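Skakent Bench Kit: blocks, tray, riser and the matching sim scene

Price: $90 for the scene and print files, $300 for the full set of parts (arm not included)
Ships from: the Umulow shared workshop
Updated: Tuesday, February 10, 2026

So, a bit about what you're buying. I build small robot arm setups in the back half of a shared workshop, and for ages my evenings went the same way: I'd drag the arm out, clamp it to whatever table was free, run one pick, knock something on the floor and pack up again. The Skakent kit is what I made so I could work on the same table layout at home on my laptop and then again on the real bench, with everything in the same spot. I love it, and I'm selling it now because people at the shop kept asking for a copy!

You get 3 blocks, one shallow tray, a riser box for the arm to sit on, and the scene file with all of it already set up (table, walls, floor, even the wall outlet). The blocks have wood-look ends and a dark green band in the middle, and I picked the green to go with the gripper fingers. The job I use it for is simple: pick up a block, put it in the tray, repeat until you've got the whole lot in.

Both of these come from the sim scene, with the blocks still out on the table.
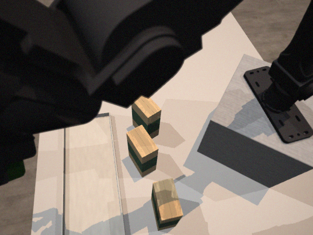
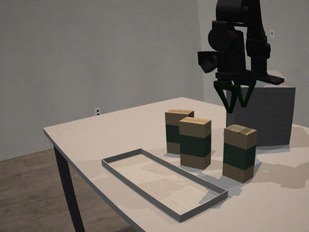

The riser was the part I fussed over the most. My first one was too low and the elbow kept wanting to swing through the table, so I went taller and moved the arm back a little. If your arm has a different bolt pattern, the top panel is a separate piece in the print files and you can redraw the holes yourself. Brenda Whiteley did that for her arm in one afternoon and sent me her version, so I've put it in the download too (thanks, Brenda).

The scene runs fine on my old laptop, which has no fancy graphics card. Shadows are the slow part. You can turn them off in the settings file, but I leave them on if I'm training anything that uses the camera, and I shuffle the light position between runs. I've done over 400 runs that way and the settings I ended up with are saved as the default.

A few things people have asked me:

Can I use my own arm? Yes, if you have a model file for it. Swap it in at the riser mount and check your reach to the far end of the tray before you do anything else.

Do the blocks have to stand up? Nope. I start them upright because it's harder and more fun, but there's a second start file with them lying flat.

Is there software with it? Only my pick script, and it's pretty rough. I run it through Wuron, a little controller program a friend at the shop wrote, and the link is in the readme.

Full sets go out in small batches. The next one after this is planned for July, and pickup at the workshop is free if you message me first.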